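The Long Goodbye to the Shared Password

When Pouran Akbari joined Grumetti, a payroll software company with offices above a bakery, she was handed a laptop, a door key and a spreadsheet. The spreadsheet had 70 rows, and each row was a password that somebody on the team might need at two in the morning. There was one for the billing database, one for the old billing database, and one marked simply "ask Emil."

"I did ask Emil," she says, laughing. "He said it was for a server we'd switched off before he got here."

Emil Hollenstein runs infrastructure at Grumetti, and he is the first to admit that the spreadsheet had been growing since the company was four people and a rented rack. It was copied, renamed, emailed and once printed out. When people left, the passwords mostly stayed the same, and everyone felt a little guilty about it in the way you feel guilty about a garage you mean to clean out.

The cleanup finally began in March, after a customer sent over a security questionnaire that ran to more pages than the contract. Emil and Pouran started by searching the company's code for anything that looked like a secret. The search came back with 1,705 matches. Plenty were test values, or the word "password" sitting in a help message, but 500 of them were real enough to need replacing, and so the two of them made a very large pot of coffee and got going.

They settled on a vault service from a small vendor called Moges, which hands out credentials that expire by themselves after a few hours. A program asks for access, gets it, does its work, and the key goes stale. I have sat through a good many product demos in my time, and I'll confess that watching a password expire is not much of a spectacle. Pouran finds it soothing.

The hard part was the nightly jobs, little scripts written years ago by people now working elsewhere — one of them copied invoices to a partner called Jometti, and it failed quietly for three nights before anyone at either company noticed. After that, Emil moved the jobs one at a time and let each run for a week before touching the next.

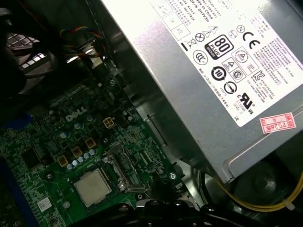

The power supply in a desktop computer, with its 80 PLUS Bronze label.

By early summer the spreadsheet was down to six rows. Pouran would like it to be zero, and Emil would like to keep two of them in a sealed envelope in the office safe, for the day the vault itself won't open. They have been having this conversation, very pleasantly, for weeks, and as of my last visit the envelope was winning.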